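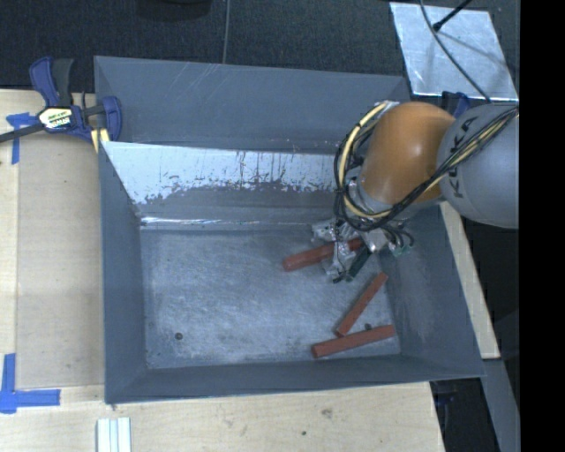

灰色金属料箱，箱底散放着三根红褐色长条。

浅箱与深箱：关于小件物料存放方式的一点意见

仓储管理的讨论历来偏重货架、通道和账目，容器本身很少得到认真对待。容器往往被视为采购清单末尾的一项，价格合适、尺寸相近即可入库使用，此后十年八年不再过问。本文认为这种做法应当改变。对于条状、块状的散放小件，容器的形状、深度和箱底状况，直接决定取放是否顺手、物料是否受损、盘点是否准确。以下意见主要来自笔者在布鲁恩斯维尔（Brunesville）中转库的多年工作，也参考了德宁（Dirnine）分库同事提供的记录。

先谈箱壁。市面上常见的金属料箱大致分为直壁和斜壁两类。直壁箱容积利用率高，码放整齐，在图纸上最受欢迎。斜壁箱上口大、箱底小，同样的占地面积要少装不少东西，因此每次预算审议都会有人提议淘汰。然而计算容积的人，通常并不负责把手伸进箱子里。长条物料一旦贴着直壁躺下，指尖便无处着力，只能先拨到中间再拿起，或者干脆把箱子倾斜过来。斜壁在物料与箱壁之间留出一道空隙，取件时手可以顺着坡面下去，视线也不受遮挡。布鲁恩斯维尔库在八月份做过一次内部比较，同一批条料分别放入两类箱子，参加人员几乎一致选择斜壁箱。这次比较规模有限，不足以作为定论，但操作者的意见理应在采购文件中占有一席之地。

再谈箱底。金属箱使用日久，箱底必然布满细密划痕，颜色也会深浅不一，靠近边缘处尤其容易发暗。不少单位据此判定箱子“外观不合格”，成批更换。笔者对此持保留态度。划痕本身是使用的记录，只要没有翘边、毛刺和穿孔，便不妨碍继续服役。真正应当检查的是壁与底之间的折线、紧固件是否松动，以及涂层剥落的地方有无碎屑。这几处若有问题，再新的箱子也应停用；这几处若完好，再旧的箱子也可以留下。以外观定去留，既浪费经费，也使检查人员的注意力放错了地方。

涂层问题值得单独说明。有意见主张所有料箱内壁统一喷涂浅色，以便看清物料。浅色内壁在初期确实醒目，可是在频繁装卸的岗位上，浅色面磨损以后会露出底色，斑驳的内壁反而干扰辨认，脱落的漆屑还可能混入物料。对于颜色较深或者偏红、偏褐的条料，普通的灰色箱底已经提供了足够的反差，不必另行喷涂。只有存放灰色或银色金属小件时，浅色或其他颜色的衬垫才有实际意义。衬垫可以取出清洗，也可以单独更换，比整箱喷涂更为经济。

争议最大的是箱内是否必须排列整齐。传统的管理规程要求条状物料一律同向平行码放，检查时以“横平竖直”为标准。金斯卡（Jinska）料区至今沿用这一规定，每班交接之前都要留出时间整理。笔者曾参与制定类似规程，今天愿意承认，这条规定对小批量周转箱并不合适。

理由有三个方面，分量并不相同。最重要的是，周转箱里的东西本来就处在不断进出的状态，排好的次序在下一次取用时便被打乱，所花的工时得不到任何回报。数量较少时，几根条料斜放、横放，彼此分开，每一根都看得清楚，也都能单独拿起，比紧贴成排更便于取用。最后，过分强调队列会诱使操作人员把料推到箱壁一侧，恰恰造成前文所说的无处着力。整齐在这里成了一种给检查者看的秩序。

当然，反对意见同样值得尊重。默里·帕廷顿（Murray Partington）在内部通讯上撰文指出，散放会助长随意，今天允许条料斜着放，明天就会有人把不同规格混在一个箱里，后天连标签也无人理会。他主持过多年盘点，见过混料带来的麻烦，这种担忧有其根据。笔者的回应是，混放与散放应当作为两个问题分别处理。一箱一料、标签朝外，这是必须坚持的底线，任何岗位都不应放松。至于同一种料在箱内朝哪个方向，可以交给使用者自行决定。把两件事捆绑在同一条规程里，结果常常是两件都执行不好：员工认为规定不近情理，连带着轻视其中真正要紧的部分。

散放也有上限。德宁分库的做法是给每种料箱规定一个最大装放数，超过即换箱或转入长期货架。该库现有周转箱312只，其中200只采用斜壁，装放上限统一定为46件。笔者认为统一上限失之粗略。细条和粗条、轻料和重料，适宜的数量差别很大，定为同一数字，粗料箱早已堆叠成层，细料箱却还空着大半。较为妥当的办法是以箱底可见为准：从上方看下去，如果已经看不到箱底，就应视为满箱。这一标准不需要逐件清点，也不需要张贴换算表，新到岗的人员当天就能掌握。

箱底可见还有一层好处，即便于清洁。箱底长期被遮盖，灰尘和碎屑便积在折缝里，等到整箱清空时才发现。保持底面部分外露，擦拭可以随时进行，紧固件和孔洞周围的状况也随时能够看到。元氏（Yuan）料架的配套手册建议每年集中清洗一次，笔者所在的库则改为用空即擦，一块抹布、一把窄毛刷便已足够。集中清洗看上去郑重，实际执行中往往一再推迟，这一点各库负责人想必都有体会。

也有同事提出，既然只放少量条料，何必使用这样大的金属箱，换成小号塑料盒岂不更省地方。对于固定工位，这个建议可以考虑。对于需要反复取放的周转岗位，笔者仍倾向于宽口的大箱。宽口允许从不同方向伸入，箱体自重也使它在台面上不易移动。小盒轻便，却常在取料时跟着手一起滑走，结果又要加装挡条和防滑垫，省下的地方重新被占去。空间紧张的库房应当首先清理长期不动的存料，再考虑缩小正在使用的容器。

基于以上看法，笔者建议在下一版存放规程中作如下调整：周转箱的采购评分增加取放便利一项，由实际操作人员填写；料箱报废以折缝、紧固件和涂层碎屑的检查结果为依据，不再把划痕列为报废条件；取消周转箱内同向码放的要求，保留一箱一料和标签规定；满箱标准改为箱底可见。长期货架上的存料仍按原规程成排码放，不受影响。

这些调整所需经费不多，难处在于习惯。检查表格沿用已久，其中“排列整齐”一栏填写最为方便，一眼望去即可打钩，而检查折缝需要弯腰，检查紧固件需要动手。规程修订以后，如果表格不随之修改，各库很可能仍按旧栏目评分，操作人员也仍会在检查之前匆忙把条料摆正。因此笔者希望表格与规程同时印发，并在金斯卡料区先行试用，由当班人员记录取料中遇到的困难，记录随盘点表一并上交。

2022年12月28日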